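About Us

Pliltard is a packing and carton supply company in Gostotitz. We sell new and once-used corrugated boxes, pack household and small business goods for shipping, and take back empty cartons for reuse and recycling.

The business started as a counter at the back of a furniture store called Skonis, where customers kept asking for boxes. The store saved its delivery cartons, and we cut them down and sold them by the bundle. When the counter outgrew the corner it was in, we rented the building on Miah Road where we are now. Skonis is still a customer, and a good share of our large flat panels comes from its deliveries.

What we sell

We stock around 100 sizes of new carton, from small mailers up to wardrobe boxes with a hanging bar. Single-wall board covers most needs. Double-wall is kept for books, tools, dishes and anything else that is heavy for its size. You can buy one box or a full pallet.

Once-used cartons are sold by size group – small, medium, large and extra large – and cost less than new ones. They may have old labels, tape or printing on them. We check the corners and the bottom flaps, and a box with a soft corner goes to the cutting table instead of the shelf.

We also sell clear and paper tape, packing paper, corner pieces, edge strips and loose cardboard panels. Panels are priced by the bundle. People buy them to line boxes, stand between picture frames, protect floors during a move, or put under a car. Schools take a lot of them in December for stage sets.

How we sort used cardboard

Cartons come in at the side door and are flattened the same day. Staples come out first, then loose tape. Tape that is stuck down hard stays on if the board is going to be reused as a panel, as pulling it off tears the top layer and leaves a weak strip. Board that has been wet, or that smells of food or oil, is not resold.

Printed symbols are left as they are. A wine glass means the original contents were fragile and an umbrella means the carton was to be kept dry. On a used box these marks describe the last shipment. If your own goods are fragile, please mark the box again on two sides and the top, and cross out anything that does not apply.

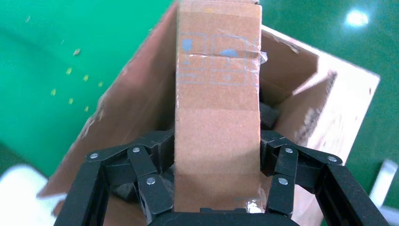

Page 2

Old tape and faded blue printing like this are normal on our used panels and do not affect the price. If you need clean board for a display or a school project, ask for new sheet, which we cut to size at the counter.

Packing service

Bring your things in, or book a visit inside town limits. We pack by the box or by the room. Dishes are wrapped singly and stood on edge, lamps travel apart from their shades, and drawers are emptied unless the piece is very light. Each box gets a number and a short list of contents, and you receive a copy of the whole list.

We do not pack live plants, open liquids, paint or gas bottles. Jewelry and personal papers should travel with you.

Take-back

Boxes bought from us can come back within 300 days if they are dry and still hold their shape. We pay in store credit. Boxes from anywhere else are accepted free of charge, up to a carload at a time – please call first if you have more. Flattening them before you arrive saves everyone time, but it is not required.

Orders and pickup

Orders under 400 pounds can be picked up at the counter. Heavier orders are loaded at the side door, where there is room for a trailer. Local delivery is available for full bundles only.

Pliltard
191 Miah Road, Gostotitz
Page last updated 2021-07-15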